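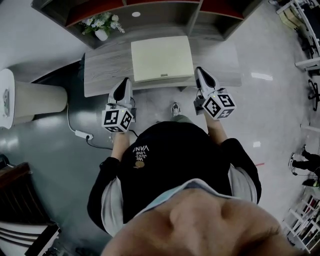 Course Forum > Manipulation Practicum > Project 2: Two-Handed Demonstrations

amakori (instructor)
Teams are reminded that 50 accepted demonstrations are due by Friday. Each demonstration begins and ends with both grippers held above the table. The marker cubes must remain in view of the camera. Please do not adjust their mounting without permission.

favier_team
May we request clarification on sleeves? Our operator wears a jacket, and the guide from last term required bare forearms.

amakori (instructor)
That requirement was withdrawn. Sleeves are permitted provided they do not cover a marker.

Carkov
I respectfully disagree with the change. Our team lost 8 recordings in June to a loose cuff. A written rule is easier to enforce than individual judgment.

mmabula
Speaking for the Plutalum team, we have recorded in long sleeves throughout and had two rejections, both caused by tilting the tray too far. I would ask that the rule stay as it is.

Carkov
Two rejections out of how many submitted?

mmabula
I will post the log after the lab closes.

amakori (instructor)
The rule stands for this project. Teams may adopt a stricter practice internally. Mercy, please include the rejected files with your log.

favier_team
Thank you. Is the tray to be returned to the center of the table between attempts?

amakori (instructor)
Yes. See section 2 of the handout.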